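Buscamos participantes para el taller de escritura y memoria «Lo que había en casa»

En Henare llevamos ya unos cuantos años reuniéndonos alrededor de una mesa para escribir sobre las cosas pequeñas: la receta que solo sabía una tía, el cajón donde se guardaban los botones, el plato que salía únicamente cuando había visita. Empezamos siendo un grupo de vecinas con cuadernos y ganas de charla, y poco a poco (muy poco a poco, que aquí las prisas no nos gustan) se ha ido formando un taller en toda regla, con su calendario, su café y hasta sus discusiones acaloradas sobre las comas.

Ahora abrimos convocatoria para un grupo nuevo y nos encantaría que te animaras.
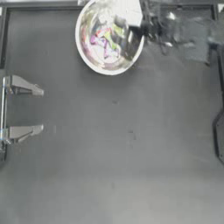

No hace falta haber escrito antes. De verdad que no. En el último grupo hubo quien llegó con dos novelas en el cajón y quien no había redactado nada más largo que la lista de la compra desde el instituto, y los dos leyeron textos preciosos el día de la despedida. Lo único que pedimos es curiosidad, respeto por lo que cuentan los demás y un poco de constancia, que a mitad de curso siempre aparece la pereza.

Qué haremos

Cada sesión parte de un objeto doméstico. Lo comentamos entre todos, escribimos un rato en silencio y después lee quien quiera leer. Los textos se trabajan en casa con calma y se devuelven anotados por la coordinadora, Kylie Goodwin, que escribe en los márgenes con una letra diminuta y muchísimo cariño. Al terminar prepararemos un cuaderno colectivo que imprimirá Brillwood, con un texto de cada participante.

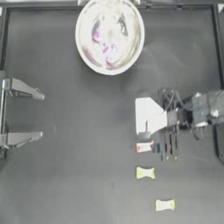

A quién buscamos

Personas mayores de edad, de cualquier procedencia, que puedan venir a Panditthorpe con regularidad y que se manejen en español lo bastante como para escribir una página. Si tu lengua materna es otra y quieres mezclar las dos, adelante, ¡nos parece estupendo! Reservamos 3 plazas gratuitas para personas en situación de desempleo; basta con indicarlo al inscribirte.

La cuota para el resto es de 105 euros por el curso completo e incluye los materiales, la merienda y dos ejemplares del cuaderno.

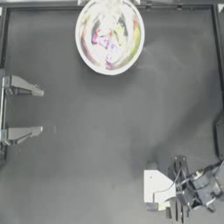

Cómo apuntarse

Envíanos una carta, a mano o a ordenador, en la que nos hables de un objeto de tu casa y nos cuentes por qué te apetece venir. Con 4.000 caracteres como máximo tendrás espacio de sobra. Puedes dejarla en el buzón de Henare o en el mostrador de la librería Plornesent, dentro de un sobre con tu nombre y un teléfono de contacto.

El plazo se cierra el sábado 7 de enero. Contestaremos a todo el mundo, también a quienes esta vez se queden sin plaza, y las sesiones seguirán hasta mayo.
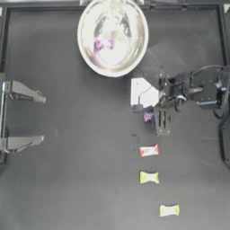 Un caramelo de envoltorio morado en el cuenco.

Si tienes dudas, pásate cualquier tarde por Henare y pregunta por Kylie. Te atenderá encantada, y seguramente te ofrecerá un café.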